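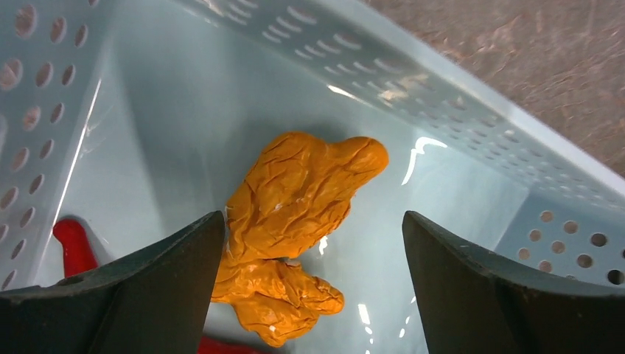
Magdy El Fassi objected, on reading the first draft of this section, that a toy which comes back late and a toy which comes back incomplete are two different failures, and that a lending service which records them in the same column cannot learn much from either. The objection is accepted, and the tables have been recalculated on that basis. Lateness is treated in 4.1 and incompleteness in 4.2, and the two are brought together only where the interviews themselves brought them together.

05/11/2025
38 min read

4. Returns, lateness and missing parts

4.1 Lateness

The Jedbridge toy lending service allows each household to hold three items at a time. The period of loan was fixed at opening and has not been changed. Of the loans made during the study period, 600 had complete records at both ends, that is, a dated entry on leaving the desk and a dated entry on coming back to it. The remainder were set aside. Most of these had been made in the first weeks, before the Vuridex record system was in daily use, and consisted of a slip of paper with a name on it and sometimes not even the name of the toy.

A loan was counted as late when the item came back after the last opening hour of the day it was due. This is stricter than the practice at the desk, where staff commonly let an item in without remark if it came on the next opening day. The difference matters when our findings are compared with those from the Clarno branch, where the desk practice was also the recorded practice. A reader of the two sets of tables would take Jedbridge borrowers to be much less punctual than those at Clarno, and we do not think the evidence supports that.

Lateness was not spread evenly across the stock. Large items, such as play kitchens, ride-on vehicles and the two marble runs, came back on time more often than small ones. Several parents gave the same account of this in interview: a large toy is in the way, and everybody in the house knows when it is due to go. A small toy is absorbed by the house. One mother said that she had stopped seeing a set of stacking cups as borrowed at all, and had packed them to go on holiday with the children's own things. Her item was late by the whole length of the holiday. She had not received a reminder, as the telephone number on her record belonged to a previous tenant.

Reminders had less effect than the service had hoped. Households which received a message on the day before an item was due were a little more likely to return it on time, but the gain was confined to those who had been late before. Among households with no earlier late return, the message made no difference that we could find. Two of the parents interviewed disliked it. They considered it a reproach for something they had not done.

Charges for lateness were considered by the service before it opened and rejected. We were asked by the funding body to say whether that decision should be revisited. The present study cannot answer the question directly, as no charge was ever made and there is nothing to compare. It can be said that the interviews contain frequent mention of library fines, mostly from the parents' own childhoods, and that in nearly every case the fine was remembered as the reason for not going back. A father at the Yeoh Road collection point described keeping a library book for several years on this account - he still had it.

4.2 Incompleteness

Missing parts are a more serious matter for a toy lending service than for a library of books. A late book is of full use to the next reader when it comes. A shape sorter without its triangle is of less use to every child who borrows it afterwards, and the parents of those children may reasonably believe that they will be blamed for the triangle.

The service began with the usual method, which is a list of parts fixed to each item and checked at the desk on return. The check was carried out faithfully for the first months. By May it had become partial. Staff told us that they counted the pieces of puzzles and the larger construction sets, and for the rest looked the item over and made a judgement. They did not regard this as neglect. A full check of a farm set takes several minutes, during which a parent is standing at the desk with a child who has just seen the farm set again and would like it back.

We found 60 returned items in which at least one part was missing and the record showed the item as complete. These were identified by a full check of the stock carried out on a day when the service was closed. It is not possible to say on which loan any given part was lost, and we have made no attempt to assign the losses to households. It was agreed with the service beforehand that the results of the check would not be used to contact anyone.
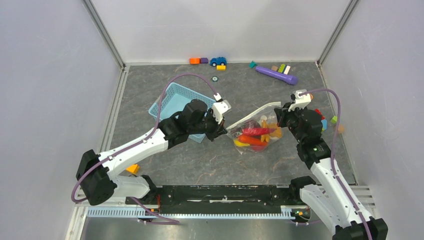
Davoud Mahmoudi

The way in which an item is carried and kept had a clearer bearing on missing parts than the age of the child or the number of parts in the set. The service has used open containers and closed ones at different times, without any settled policy, according to what could be bought cheaply. The two broad types, a plastic basket and a clear plastic bag, may be compared in Figure 3.

Figure 3. A light blue basket and a clear bag, both plastic, on a grey table with white veining.

Parents preferred the basket. It could be put on the floor, a child could reach into it without help, and tidying up at the end of the day consisted of throwing things in. Several said that they had bought baskets of their own after borrowing one. The same qualities made it a poor container for the journey. Items carried in baskets were over-represented among those with missing parts, and the accounts given in interview suggest that the losses took place mainly between the house and the collection point: in the car, under the hood of a pushchair, or on the bus.

Bags travelled better and were used worse. They kept the parts together on the way to the house, but once there they were commonly put in a drawer or thrown away, and the toy came back in something else. One bag of play food was returned as a bag of play food and real pasta. Clear bags had one advantage which we had not expected, which is that parents checked them unprompted. Being able to see the parts without opening anything appears to have encouraged a quick look before leaving home. We would treat this finding with care. It rests on what parents told us, and the parents who agreed to be interviewed were, on the whole, those who got on well with the service.

A combined arrangement, with a bag for the journey and a basket for the house, was suggested by several households and was in fact already being practised by some of them. The service has doubts about the cost, and about the space needed to store two containers for every toy. Both doubts are well founded as regards the Yeoh Road collection point, where the shelves are already full.

4.3 What the interviews add

Members of 38 households were interviewed, in most cases at home and in most cases with children present. The interviews were designed to cover the choice of toys, and the questions on returning them were placed near the end. It soon became clear that returning was the part of borrowing that parents most wished to discuss, and the order was changed.

Many described the return as a small difficulty to be managed within the family. Some gave the child notice several days ahead. Others took the item away at night and hoped it would not be missed, a method that worked with some toys and went badly wrong with others. A grandmother with two children in her care took them to the desk and had each child hand over the toy in person, and regarded this as the chief benefit of the whole service. Her view was shared by few of the other adults, but the children in that household had no late returns.

Missing parts caused more worry than lateness did. Parents spoke of moving furniture, emptying the vacuum cleaner and searching the garden in the dark. One couple had bought a second copy of a toy in order to replace a single wooden carrot, and then kept the remainder. Another family simply stopped borrowing for most of a year, holding on to an incomplete train set which they were ashamed to bring back. When they did so, the member of staff at the desk thanked them and found that the missing piece of track had been on the shelf all along, having never gone out with the set.

This last case was not the only one of its kind. At least some of the parts recorded as lost by households were never lent to them, and the parts list as checked on the way out deserves the same attention as the list checked on the way in. At Jedbridge the outgoing check was introduced, dropped and introduced again within the period of the study. Where both checks were made on the same loan, disputes at the desk were rare, and staff reported that parents were more willing to mention a breakage without being asked.

4.4 Breakage

Breakage is dealt with briefly, as it was uncommon and caused little dispute. The service repairs what it can. Items which cannot be repaired are broken up for parts, and a drawer of wheels, pegs and spare animals is kept for the purpose. Soft toys and thin plastic toys wear out soonest and are withdrawn on the judgement of the desk. The Clarno branch withdraws them after a fixed number of loans, and has found the rule easier to explain to borrowers, though it means that some toys go before they need to.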